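Flonik Multen 2000 portable tyre inflator

The Multen 2000 is a 12-volt tyre inflator for cars, small vans and trailers. It plugs into the accessory socket and stops by itself when the set pressure is reached. Flonik introduced it in June 2019 to replace the older Kohlhase model, and it uses the same hose fittings, so adaptors you already own will still work.

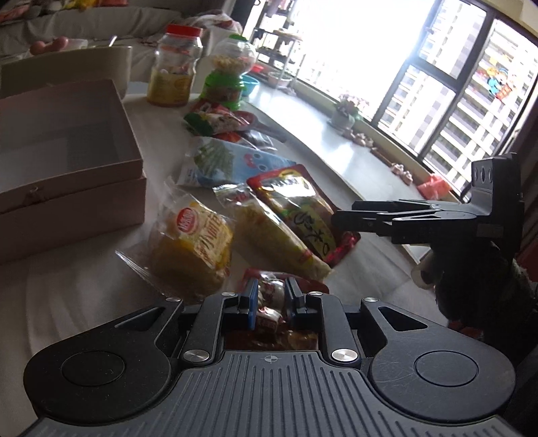
The Multen packs down small enough for a door bin or the spare wheel well. The lead is long enough to reach the rear wheels of most estate cars – longer vehicles may need the extension, sold separately. On a family trip it will share the boot with everything else, so use the zipped case to keep the hose and valve end clean. Let the unit cool after 30 minutes of continuous running.

Stock code: 147
Power: 12 V DC, accessory socket
Gauge: psi and bar, backlit
Supplied with: case, spare fuse, valve adaptors
Not suitable for lorry tyres

Orders are sent from our Nukthorpe warehouse. Spare hoses and fuses are listed under Accessories.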